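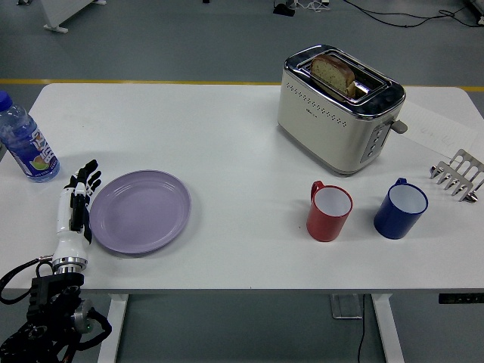 Figure 1. The breakfast table, with the arm at the left beside the plate and a slice of bread in the rear slot of the toaster.

Notes for Session 4: Gathering Examples
Stepan Demchenko

Last time we talked about what a learning system does with its examples, and several of you asked the very fair question of where the examples come from. Well, mostly they come from people like you, doing a small job over and over again while the machine keeps a record! So please settle in, because this session is a long one, and I do like to talk.

What we call an example
One example is one full try at one job, from the moment you press start to the moment you press stop. In the Korneck set, which we will use all through August, the job is to move the toast from the toaster to the plate. The set holds 3,732 tries, made by 13 people. Each try keeps what the camera saw and where every joint of the arm and hand was at the time, plus one line of plain words saying what the job was.

Why the mugs stay
Students always want to clear away everything the job doesn't need. Please don't! Look at Figure 1 again. The red mug and the blue mug have no part in moving toast, and neither does the toast rack over at the right, but a system that has only ever seen a toaster and a plate tends to get lost the first time somebody puts a cup down. We want it to meet ordinary clutter early - and to learn to leave it alone.

Change something between tries
Slide the plate a little, turn the toaster a few degrees, swap the mugs. Small changes are plenty. My first group at Loltow made 75 lovely tries with the plate in exactly the same spot, and what the system learned was the spot. It would set the toast down there whether a plate was waiting or not. I still show that clip, with their kind permission.

Keep the clumsy ones
If you fumble and then recover, keep the try and mark it "recovered". If you drop the bread and give up, mark it "failed" and keep that too, in its own folder. Only throw a try away when the recording itself is broken.

Before next time
Read the Femow chapter on labels, and go through the 66 sample tries in the shared folder. For each one, write down the label you would give it and how sure you are. Bring your list on paper if you can, as we'll be swapping them with a neighbor.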